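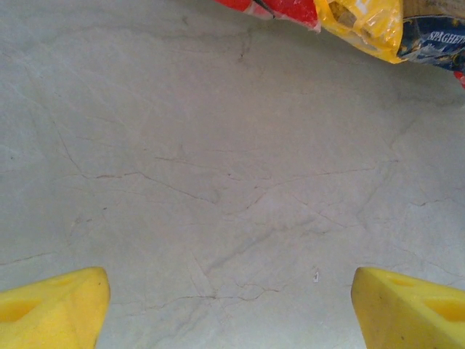

## Getting a pantry robot to pick up bags: tips from two months with the Flikex kit

I've had the Flikex gripper kit running in our garage pantry since September, and I love it. It's a small arm with two soft fingers and a camera at the wrist, and it comes with a picking program called Meron that you teach by showing it the same job over and over. Boxes and cans took me one evening. Bags took a lot longer, so most of these tips are about bags.

**Start with the bags flat on the floor.** I began with mine standing in a bin and got nowhere. Lay them down, get a few clean picks, and work up to the bin later.

**Spread them out first, then let them touch.** Noodles, rice, beans and spaghetti in shiny bags all run together when they overlap. I trained with a hand's width between bags for the first 40 picks, and after that I pushed them closer a little at a time. It handles a modest pile now!

**Go for the middle of a spaghetti bag.** Grab it near the end and the long side droops, and then you're sweeping up broken pasta (ask me how I know). Set the approach so the fingers come in across the narrow side.

**Soft bags want a slow close.** The default speed is set for boxes. I dropped mine to the second-slowest setting, and the rice has time to shift before the fingers squeeze.

**Kill the glare.** Crinkly plastic throws little white highlights everywhere and Meron can take them for edges. Shut the garage door and use a plain overhead light with a diffuser. A frosted shower liner works fine if you keep it well clear of the bulb.

**Don't fuss over the floor.** I very nearly bought a mat to cover the cracks in my concrete, and Ravindra Katiyar on the Wogan owners' board talked me out of it. He was right. Once I had 96 picks saved on the bare floor, it quit paying attention to the hairlines. Do sweep, though, as grit sticks to the finger pads.

**Wipe the fingers.** Warm water, one drop of dish soap, a soft cloth, let them air dry. No solvents! The pads get slick long before they look dirty.

What I'd change: the manual is thin on anything that isn't a box, and the cable is too short for a normal garage outlet. The kit cost me $638 with the spare pads, and that's real money for something that puts away groceries. If you only have cans, the smaller Pamer arm would probably do you.

My last full run was 61 bags with two drops, both lentils. I'm trying frozen peas next, and I'll add a section on those once I've sorted out the frost.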